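Handheld gripper loses tracking, jaws out of step with the log
Forum: Grippers and end effectors

hartley_bench
Tue 10 September
Running a pair of handheld grippers, left and right, marker cube on top of each. Firmware is Hesness 2. The right one has started dropping its pose partway through a take. The log carries on but the position sits still, then jumps. Last run had 993 lines and 36 of them were rubbish. We're working with patterned fabric against a plain wall.

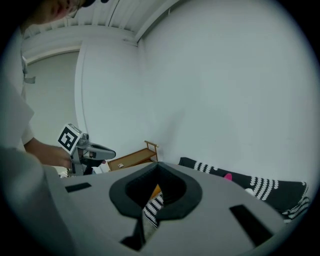
Second gripper in hand, cube tilted towards the camera.

I've swapped the cable and cleaned the lens. No change.

zarkau
Plain white wall, wide lens. Nothing back there for it to hold on to. Stick some tape crosses up and try again.

wendy_bloxham
I don't agree. If it was the wall both of them would do it, and he says it's only the right. I'd look at how the cube is fixed. Ours worked loose last November and gave the same jumps.

zarkau
Both can see the same wall and still behave differently if one is held at another angle. Tape costs nothing.

hartley_bench
Cube doesn't move when I push it. Another from the same session, if it helps with the wall question.
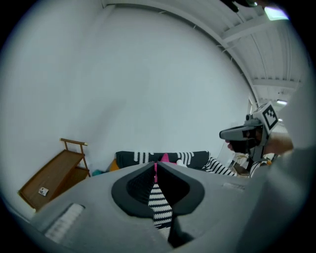 Same room, seen over the top of one gripper with the other to the right.

Keith Bainbridge
Forget the wall for a minute. You've got striped fabric at the finger mount. Has any of it been pulled down inside? We had a thread round the shaft on a Dedia unit and the jaw stalled without throwing a fault. Take the power off before you put your fingers anywhere near it - ours let go all at once and gave me a nasty pinch.

wendy_bloxham
A jammed jaw won't freeze the pose though.

Keith Bainbridge
It can if the motor drags the supply down and the board resets. Check the voltage in the log.

hartley_bench
Powered off and opened it up. There was a bit of thread in there, not much. Did 100 open and close cycles afterwards and had one freeze, so better but not cured. Voltage isn't logged on this version. Will do the tape tomorrow.

zarkau
Do the tape on its own, or you won't know which it was.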